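3. Montaje y uso de la cesta con balda

Guía rápida del sistema de orden Miltine, cesta de malla blanca + tablero blanco. Leer antes de colocar nada encima. Si falta alguna pieza, parar y avisar a Markside con la referencia 3848.

Hace falta: una mesa despejada, un paño seco, la cesta, la balda y lo que se vaya a guardar.

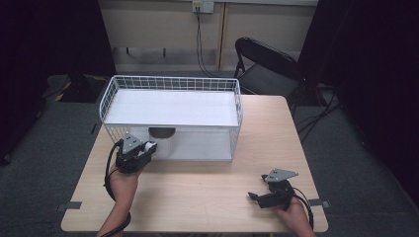
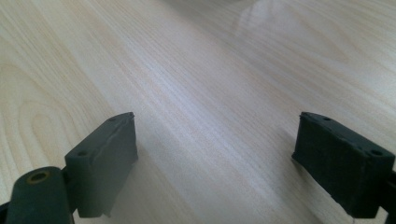

3.1 Preparar la mesa

1. Quitar todo lo que haya en el tablero. Todo, también las llaves y los papeles.
2. Pasar el paño seco siguiendo la veta. Nada de estropajo, raya la madera clara y luego se ve con cualquier luz.
3. Pasar la mano por la zona donde irá la cesta. Si se notan migas o arenilla, repetir el paso 2.
4. Marcar el sitio con cinta si la mesa se comparte. Dos trocitos cerca de las esquinas delanteras bastan.

Nota: en mesas recién aceitadas (aceite Beltrán o similar), esperar a la mañana siguiente. El alambre deja marca.

3.2 Colocar la cesta

1. Cesta sobre la mesa, lado largo paralelo al borde delantero.
2. Comprobar que no cojea. Apretar con un dedo en cada esquina.
3. Si cojea, girar media vuelta y probar otra vez. Si sigue igual, fieltros adhesivos (no incluidos).
4. Dejar 18 cm libres por delante. Se necesitan para meter y sacar cosas sin tropezar con el borde.

PRECAUCIÓN: no arrastrar la cesta. Levantar con las dos manos, siempre.

3.3 Poner la balda

1. Meter el tablero inclinado, primero un lado largo y después el otro.
2. Bajar hasta que apoye plano. No forzar, si no baja es que esta torcido.
3. Abajo queda un hueco abierto. Ese es el compartimento para vasos y botes bajos.

Nota: la balda no va atornillada. Se saca tirando hacia arriba, sin girar. Para limpiarla, agua templada y secar enseguida.

3.4 Llenar el compartimento de abajo

1. Empezar por un extremo. Vasos de pie, boca arriba, de uno en uno.
2. Entrar por delante, en recto. De lado se engancha con el alambre.
3. Soltar el vaso cuando la base toque, no antes.
4. Lo que se usa a diario, en los extremos. Lo demás, al centro.

Para sacar: mismo orden al revés. Sujetar por el cuerpo del vaso, no por el borde, y separarlo un poco de la balda antes de tirar hacia fuera.

PRECAUCIÓN: no guardar vasos con líquido. Ni siquiera un momento.

3.5 Encima de la balda

Cosas planas y ligeras: servilletas, posavasos, un cuaderno. Peso máximo 2 kg, repartido. Nada que ruede. Velas encendidas, tampoco.

3.6 Si algo no encaja

La balda baila: está puesta al revés, girarla 90 grados no sirve, hay que darle la vuelta entera.
El vaso no entra: es demasiado alto. Probar con otro, o quitar la balda y usar la cesta sin ella.
La cesta resbala: superficie con polvo o cera. Volver a 3.1.
Alambre doblado: no enderezar con alicates, salta el recubirmiento. Pedir recambio.

La bandeja Peroslow de la serie anterior no es compatible con esta cesta, aunque parezca que cabe. Apoya solo por un lado y acaba cayéndose.

Siguiente: 4. Limpieza y recambios.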